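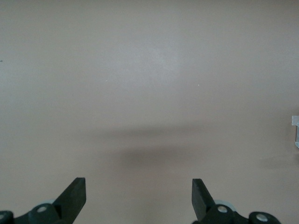 Been meaning to write up the damp saga in one place, as I keep answering the same questions in replies. Long one. Mute me if you don't own a house with solid walls.

1/ The house is an end terrace in Erndale, brick, no cavity. We bought it in October with a survey that said "evidence of moisture to ground floor walls" and recommended a specialist. The specialist was free, and he sold damp treatment.

2/ He put a meter on the wall in the back room, it beeped, and he quoted for injecting a chemical course along two walls plus new plaster up to a metre. The visit took less time than making him a coffee.

3/ I didn't book it. I'm not saying these people are all crooks. But those pin meters are made for timber. On old plaster they react to salts as well as water, so a wall that was wet decades ago can still set one off.

4/ What I did first was walk round the outside in heavy rain with a torch. I would recommend this to anyone before spending a penny. Wear a hat.

5/ Found three things. The gutter at the back had a joint dripping straight down the brickwork. The downpipe stopped short of the gully, so it splashed the wall. And the patio was higher than the floor inside.

6/ The gutter joint was a new rubber seal. I bought the wrong one first. If your gutters are half round, measure across the top and take the old seal with you to the shop, as different makers' parts mostly don't fit each other.

7/ The downpipe needed a short extra length and a shoe on the end. Dull job, ten minutes, stood in a flower bed.

8/ The patio was the big one. Someone had laid slabs on top of older slabs on top of concrete. The outside level ought to be well below the floor inside, and ours was above it. Rain had nowhere to go except into the bricks.

9/ We took up a strip along the back wall, a spade and a half wide, and dug down. Filled it with clean gravel over a perforated pipe that runs to the gully. Some people call this a French drain. The digging took five days spread over a lot of evenings.

10/ Skip hire plus gravel plus pipe came to £310. The quote for the injection and plaster was £1108 for the first wall alone, so I felt all right about my back.

11/ Now the inside. The previous owners had put gypsum plaster and vinyl paint over the old lime. The paint was the worst of it. It came off in sheets in the corner by the back door and the plaster behind it was like wet biscuit.

12/ I hacked off the bad section back to brick and then left it. For months. This is the part people hate. You want to fill the hole. Don't. Brick dries very slowly and if you seal it up early you start again.

13/ Window open on dry days, heating on low, door to the hall shut. I had a dehumidifier for the first few weeks and emptied it morning and night, then less and less often, then I gave it back to my sister.

14/ White fluff appeared on the bricks. That's salts coming out as the water leaves. Brush it off dry and hoover it up. Do not wash it, you just send it back in.

15/ I replastered with lime. Three coats, thin, with proper gaps between. I'd done a weekend course years ago and was still slow. If you hire someone, ask whether they've used lime before and ask to see a wall. A good gypsum plasterer isn't automatically a good lime one.

16/ Lime needs to be kept from drying too fast. I hung old sheets in front of it and misted them. The room looked like a laundry for a fortnight.

17/ A lot of people asked about paint. You want something breathable, meaning water vapour can pass through it. Limewash is the cheapest, clay paint is the easiest, mineral paint is the toughest. Ordinary emulsion from the big sheds is mostly none of these, whatever the tin says about kitchens and bathrooms.

18/ I used a clay paint by Hakitz in a shade called Echevarría, which is a sort of pinky taupe. In the tin it looked like plaster and I nearly took it back. It goes on dark and patchy and dries a lot lighter, so leave it overnight before you judge it.

19/ Two coats over the new lime and three over the old. First coat watered down. Use a wide brush and keep going in all directions. A roller works but it leaves a stipple that shows up when the light comes in sideways.

20/ Downside of clay paint - it marks. You can't scrub it. I keep a jam jar of the leftover for dabbing over the scuffs and the dabs do blend in if you feather them out.

21/ Skirting boards. The old ones had gone soft at the back, so I replaced them and left a small gap between wood and floor. I primed the backs and the cut ends too. The old ones had bare wood against the wall, so they soaked up whatever was there.

22/ Check your air bricks. We had two on the back wall and both were blocked, one with soil and one with what I think was a sock. If you have a suspended timber floor, that space needs air through it. Cold toes are cheaper than new joists.

23/ Condensation is a separate thing and half of what gets called rising damp is this. Black spots in the top corners or behind a wardrobe are usually condensation. Tide marks low down with a crusty edge are more likely to be water from the ground or the outside.

24/ Cheap test: tape a square of kitchen foil to the wall, all four edges sealed, and leave it a couple of days. Water on the room side means the air is too damp. Water on the wall side means it's coming through. It isn't perfect but it told me more than the meter did.

25/ For the condensation side we put in a bathroom fan that runs on after the light goes off, and stopped drying clothes on the radiators. The fan is an Ernitz, it's quiet enough, the instructions are dreadful. Pay an electrician.

26/ I bought a pair of little humidity gauges as well. They disagree with each other by a few points so I only look at whether the number is going up or down. If the bedroom goes over 70 in the morning I open the window while the kettle boils.

27/ Things I'd do differently. I would dig the trench first, before touching anything indoors. I'd have bought a better bolster chisel. And I'd have taken the carpet up on the day we moved in, as the underlay along that wall was black.

28/ Things that made no difference: the electric gadget that plugs in and claims to reverse something, moisture-absorbing crystals in a tub, and moving the sofa.

29/ The back room has been through one full winter since the lime went on. No tide mark, no smell, paint still stuck to the wall. The chimney breast in the front room is a different story and I haven't worked that one out. It goes brown in a patch whenever the weather is mild and wet.

30/ Current theory is old soot salts pulling water out of the air. The flue was capped with no vent at the bottom, so I'm fitting one next and then waiting again. If anyone has had that patch and got rid of it without stripping the whole breast, please reply and tell me what you used.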